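De: Prileletti
Para: lista manipulacao-bimanual
Data: 2025-10-18
Assunto: Re: [manip] triagem de garfos: a política aprende a cor ou aprende o caixote?

A equipa do Kukham escreveu:
> Treinámos com 401 demonstrações teleoperadas e a política separa
> bem pela cor do cabo. Quando trocamos os caixotes de lugar, o
> desempenho cai a pique. Alguém viu o mesmo no conjunto Drutholm?
> Desconfiamos do codificador visual.

Vimos, sim, e deixem o codificador em paz, coitado. No Drutholm temos 1,853 episódios e, durante meses, os caixotes ficaram religiosamente no mesmo sítio. A política aprendeu geografia – e com excelente nota.

Em maio voltámos a recolher dados com duas alterações: a posição dos caixotes é sorteada de 20 em 20 episódios, e os garfos são despejados na mesa em vez de arrumados por um doutorando com sentido estético. O segundo ponto custou mais a aceitar do que o primeiro. Com garfos cruzados, o braço que agarra um cabo traz o vizinho atrás, e a nossa métrica antiga contava isso como sucesso a dobrar.

Para comparação com a vossa montagem, um momento do protocolo novo:
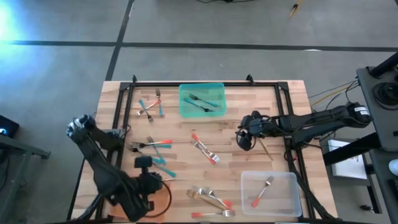
Fig. 2 – Triagem a meio: garfos de cabo teal no caixote teal, um de cabo laranja-avermelhado no transparente, vários montes ainda na mesa.

Reparem no garfo de madeira no monte da frente. Uma política treinada só com cores de cabo tem de fazer alguma coisa com ele, e a nossa costuma hesitar com grande dignidade até esgotar o tempo do episódio.

Sugiro que repitam a avaliação com o condicionamento do Zakaria desligado antes de mexerem na rede. Os scripts do sorteio seguem quando eu lhes tirar os caminhos absolutos para o meu disco.

Prileletti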